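Gernico open day, Monday afternoon

I went to Druvport expecting to be sold something, and I was, at the door: a ticket, then a map, then the idea that sorting odds and ends is a craft. The building dates from 1917 and has the stairs to prove it. Randa Mahasneh led our group and talked fast.

Her subject was pocket clutter, the small stuff that ends up in bowls by front doors. Gernico thinks you don't need to buy the bowl. Take a brown paper bag, roll the sides down until it's wide and shallow, and drop your things in. Keys, a shell from some beach, whatever you carry home. I've paid for worse advice, though I'd like to see how a paper rim looks after a wet April.

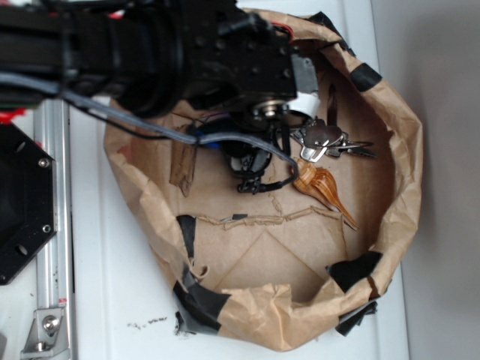
My main complaint is with mixing. Keys are hard and full of teeth, and a glossy shell is the sort of thing you keep because it's glossy. I asked Randa whether they should share a bag at all. She said people won't keep two. Probably true – but it didn't answer the question.

Upstairs was the Atallah room, with 564 labeled drawers and one window. I liked the drawers more than the talk that went with them. The Anano café closes at 6, and the coffee was fine. Bus 2430 back to town was late.

I did roll down a bag when I got home. It's by the door, with the mail in it.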